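Home | Columns | Repairs & Upkeep | Letters | About | Subscribe

The Sweeping Plan, and Why I Would Still Pay for It
By Homa Nouri
Last updated: December

My aunt ran a guest house for most of her life, and she used to say that you could judge a place by the floor under the bed. I have thought of her a good deal this fall, while I was making up my mind about the Stondel room service, which a number of you have written to me about since it started taking small customers. For those who haven't met it, Stondel rents out a two-armed machine by the month, along with the setup and a person on the phone, and the machine goes from room to room and does the plain daily chores. It sweeps, it empties bins, it straightens what it has been shown how to straighten. They sell it to hostels, boarding houses and the sort of family-run lodging that has more rooms than hands.

I went into it with a grudge, I should confess. I like people who clean. I did it myself for 6 years when my children were small, and I have never cared for the way some sales brochures talk about the work, as though it were a kind of spill to be wiped up. So when Rainer Kleinschmidt, who handles the smaller accounts at Stondel, invited me to spend a Saturday watching the service, I packed a sandwich and a fair amount of suspicion.

What won me over first was a small thing, and you may laugh at it. The machine uses a broom. It uses an ordinary broom and an ordinary dustpan, the kind you can replace at any hardware store, and you don't have to buy a special head or a special bag or a little cartridge that only comes from one warehouse. I have reviewed enough household gadgets for this column to know how rare that is! The Zullach floor unit I wrote about last year was a lovely sweeper, quick and quiet, and its owners are still writing to me about the price of the brushes. With Stondel you can hand the machine a broom whose bristles have begun to splay, as the bristles of every working broom do, and it gets on with the job.
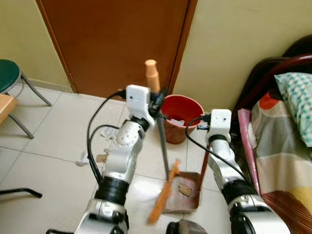
The second thing is the matter of two arms, and I think this is where people underestimate the service. Anyone who has swept a floor knows that the sweeping is easy and the pan is the trouble. You need one hand to bring the dirt along and another to hold the lip down flat against the tile, and if the two don't agree with each other you end up chasing the same crumb across the room until your back gives out. A round machine that scoots about on wheels has no pan to worry over, that's true, but it also tends to meet its match in a wadded-up tissue or a scrap of paper, and a lived-in room has plenty of both. Lived-in rooms have stools in them, and buckets for the trash, and blankets that hang down over the side of the bed. I was glad to see a product pitched at rooms like those, because the showroom kind hardly needs sweeping in the first place.

Now, is it fast? Oh, dear, no. In one room I timed it at 13 minutes, and I believe Hongmei Jiang, who manages the lodging where I spent my Saturday, could have done the same floor while telling me a story and looking for her keys. She said so herself, quite cheerfully. Her view is that she doesn't stand there watching it, so the minutes aren't hers. I have turned that over many times and I think she's mostly right, though I'd add that a guest waiting in the hall with a suitcase might see it differently.

My real complaint is with the plan, by which I mean the paper one. Stondel's basic contract covers seven rooms, and if you have eight you are bumped up to the next level, where you pay for a good many rooms you don't own. I raised this with Mr. Kleinschmidt and he was very pleasant about it and didn't budge an inch. The folks at Le Roux, who offer something similar with a single arm and a suction wand, charge by the room and always have. Their machine is the lesser one, in my opinion, but their bill is a good deal easier to read, and a small business lives or dies by bills it can read. The Stondel agreement runs to 51 pages. I read them all, over two evenings and a pot of soup, and I couldn't tell you with confidence who pays when a guest trips over a cable.

Kaiwen Xiao wrote to me after my last column to say that reviewers like me are too soft on these services, and that every month's rent paid to a machine is a month's wages taken from somebody. I don't want to brush that letter aside. I can only report that Hongmei has kept both of her cleaners, and that they now do the beds and the bathrooms and go home at a decent hour. Whether other owners will be as fair I can't promise, and I wish Stondel would say something about it in all those pages.

So I would pay for it, if I had seven rooms exactly, and I would ask for the cable question in writing before I signed. If you have eight, call Le Roux, or wait until spring and see whether Stondel comes to its senses. And buy the good broom either way. Mine came from Skarkberg and it has outlasted two mops and a vacuum cleaner.

Contact the column desk | © Homa Nouri, all rights reserved | Back to top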